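I've been asked a few times what rules we follow when we run a robot in a public space, so I'm putting them down before I forget which ones we made up and which were on the permit.

The first is walking pace. Ours is capped well under what it can do, and Gleice Teixeira holds the stop button the whole time. She stays within 3 metres of it. If she needs a drink, the robot stops.

The second is parked bikes. We keep well clear of them - people come back for them in a hurry and don't look.

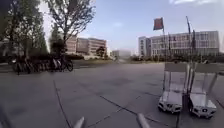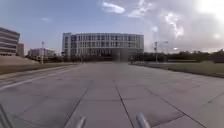
Paved plaza from the robot's point of view.

Third, we walk the route first and write down every post, kerb and cart. At Stonton we skipped this and lost a morning.

The one we still argue over is signage. I want a sign at each way in, Gleice thinks one on the robot is enough. The Trirdale permit only says the public must be "reasonably informed", and it runs to almost 20 pages. I've emailed to ask what that means and will update this post when they answer.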